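About Melelus

We run a craft and mending room with one long timber table, a wall of drawers and a small range of tools we sell to schools and home workshops. Melelus was started by Yesenia Tamayo and Nayeli Rengifo, who met while teaching textiles at the same high school and shared a low opinion of most craft supply catalogues. We still have that opinion.

A lot of what gets sold to people who want to make things is stuff they don't need. Organiser trays for organiser trays. Scissors in sets of eight, when one decent pair would cut everything in the house. We have bought plenty of it ourselves over the years, with our own money, and most of it ended up in a box under the stairs at Yesenia's place.

What we do

We teach classes of no more than 8 people, sharpen and repair hand tools, and keep a short list of things we are willing to put our name to. The list currently has 177 items on it, and Nayeli thinks that's too many. She may be right. Every October we go through the lot and drop whatever hasn't earned its spot.

People sometimes expect a class to begin with a tour of the equipment. Ours begins at a bare stretch of table with a pair of scissors, and for the first session that is close to all you'll handle.

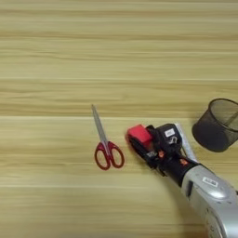

Do I need to bring my own scissors to a class?
We supply them, and you're welcome to bring a pair from home if you'd like an opinion on them. Be warned that you will get one.

The table

The table cost more than anything else in the room and we argued over it for weeks. Alcides Llanos, who does our repairs, wanted a dark top that would hide marks. The rest of us wanted something pale, so that a dropped pin or a small offcut shows up straight away. Pale won. It does get grubby, and we wipe it down at the end of each class with a damp cloth and a bit of soap. We've been sold special timber sprays in the past and couldn't see any difference.

We don't use a tablecloth or a plastic cover. Cutting mats come out when blades come out, then go back on their hook.
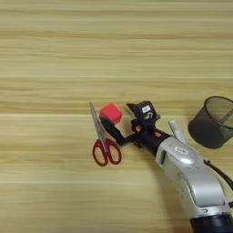

Alcides also looks after the sharpening bench. He has put 1,186 pairs of scissors through it by his own tally, which he keeps in pencil inside the cupboard door. He won't tell you your scissors can be saved if they can't. Cheap ones with a loose pivot usually go back to the owner with no charge and a short talk – some customers enjoy the talk more than others.

What we're doubtful about

"Professional grade" printed on a packet. Left-handed scissors that are right-handed scissors with a different handle. Any claim that a blade never needs sharpening. Online courses that promise you'll be tailoring jackets in a fortnight. We were asked to put our name to one of those and said no.

We're a bit doubtful about "about us" pages as well, including this one. If you want to know whether we're any good, come and sit in on a class. There's no charge for watching, and the kettle is usually on by half past nine.

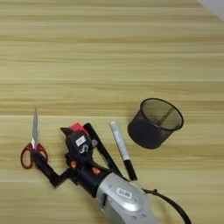 Putting things away is part of every session, and it's the part new students try to skip. Scissors go back closed, handles toward you, in the top drawer. Small pieces go in the shallow trays. Dayana Bedoya, who teaches the children's classes, is stricter on this than the rest of us, and her groups leave the room tidier than the adults do.

Who we are

Yesenia Tamayo: adult classes, bookings
Nayeli Rengifo: buying, the shop list
Alcides Llanos: sharpening and repairs
Dayana Bedoya: children's and school groups

School groups can book a morning or an afternoon. Please tell us the ages and the number of students when you write, and let us know if you'd like tools sharpened at the same visit.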